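Re: [knitlist] Moths, again
From: Despina Vrettos

> Has anyone got rid of clothes moths for good without throwing
> everything out? I found 7 holes in a cardigan I only put away
> in April and I could cry.

Oh you poor thing, I feel for you! We had them badly when we lived over the shop in Rostberg and I lost a lovely blue waistcoat.

What worked for me was the freezer. Everything woolly goes in a sealed bag, squeeze the air out, and leave it in for two weeks. Then out for a day, and back in for another week - the second go seems to catch whatever the first one missed. Mine is only a small Gerkico chest freezer so I had to do it in batches (peas lived next door for most of the spring).

Do hoover under the bed and along the skirting, and change the bag straight after. I never got on with cedar balls. They smell nice, but I had moths sitting on them.

For the holes, Pešek still sell darning wool on little cards, 63 pence each last time I looked, and they have a decent olive. A few of olive green knitwear on the bed:
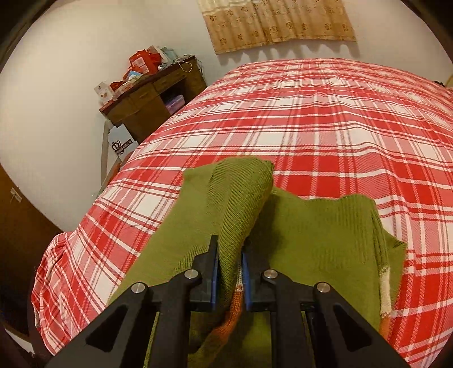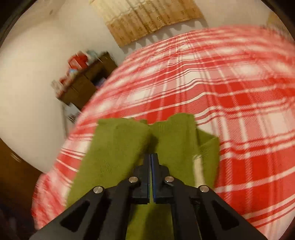
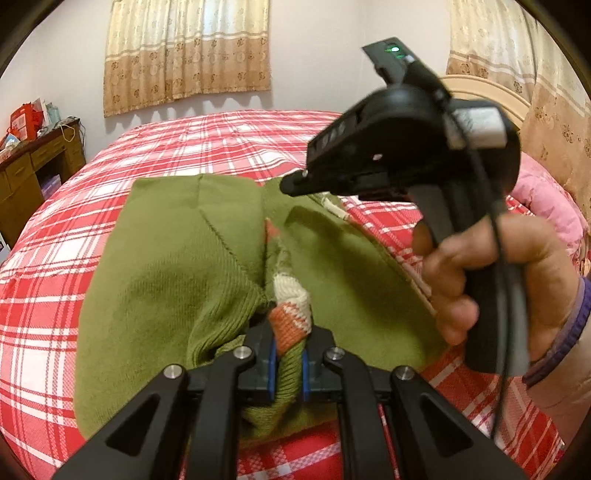
Page last changed: 13th May

Let me know how the cardigan gets on, and do check the collar, they love a collar.

Despina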